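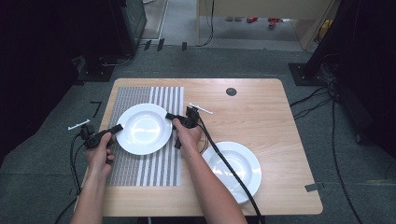

Graro puts hand-held grippers first in new equipment plan

2022-03-21

Graro has settled its equipment budget for the coming year and most of the money is going to hand-held grippers, not arms. The robotics shop signed off on the plan late last week after putting it off twice in February. Total is $184,000. That covers grippers, spare parts, storage for recordings, and one robot arm instead of the three on the first draft.

The table-setting work is what drove the decision. People take a gripper in each hand and handle dishes, plates mostly, on an ordinary table with a placemat, and the recordings are used to train the arms later on. Staff hours on the grippers have gone up every month. The arms the shop already owns sit idle a good part of the week.

So, more grippers. The plan calls for 5 new pairs from Brodon, delivered in 2 batches. First batch is expected before summer, second one depends on how the first holds up. Brodon quoted a lower price for taking all of them at once and Graro said no. Last year's order came with a bad run of bushings and the shop doesn't want a full shelf of the same problem again.

Nomura also bid. Its unit was lighter and people who tried it liked the handle, but finger pads had to be bought as a set with the whole front end. With pads wearing out the way they do on glazed dishes, the yearly cost came out well over Brodon's. Nomura has been told it can bid again if it starts selling pads seperately.

Spares get their own line this time, which is new. Pads, bushings, linkage arms, cables. In past years these came out of the general supplies account, and that account ran dry by fall. Roughly a tenth of the total is set aside and can't be moved to anything else without a new sign-off.

Cables may be the sore spot. The present setup is wired, and lines run from the grippers across the work area while people handle the dishes. A wireless version was priced. Too expensive for now, and battery life in the trial was short. Instead there is a small amount for overhead cable runs and longer leads. To be looked at again next year.

Also in: dishes. Not a big number, but somebody has to buy them. Plain white plates in flat and soup shapes, a few more placemats in different patterns, a second table. The team asked for glass too and was told to wait untill the new pads arrive.

The plates are slow going on the current pads. Picking one up by its edge and standing it upright takes practice, and new people need a couple of sessions before their recordings are worth keeping. The budget has 78 paid training hours in it for that reason, up from none. 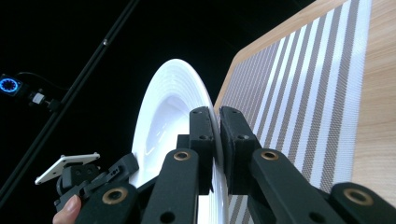

What was cut

Two of the three arms, as above. The remaining one goes on a lease through Rirkon with an option to buy at the end. Monthly rate not given out. Rirkon will handle setup and the first service visit, anything after that is billed by the hour.

A motion capture upgrade is off the list too. Same for new flooring, which had been asked for mostly so the tape marks would stop getting redone.

Next steps

Purchase order to Brodon goes out this week. Lease papers with Rirkon still with the lawyers, one clause about moving the arm between rooms. Storage is being bought in pieces as recordings pile up, no single order planned.

Other shops pricing the same kind of kit have been asking for the worksheet. Graro says it will share the line items but not the quotes. Ask the front office, allow a few days. The worksheet lists spares per pair of grippers and hours per pair, so it can be scaled up or down for a smaller team.

Update on the second batch expected after the first has been in use for a full quarter.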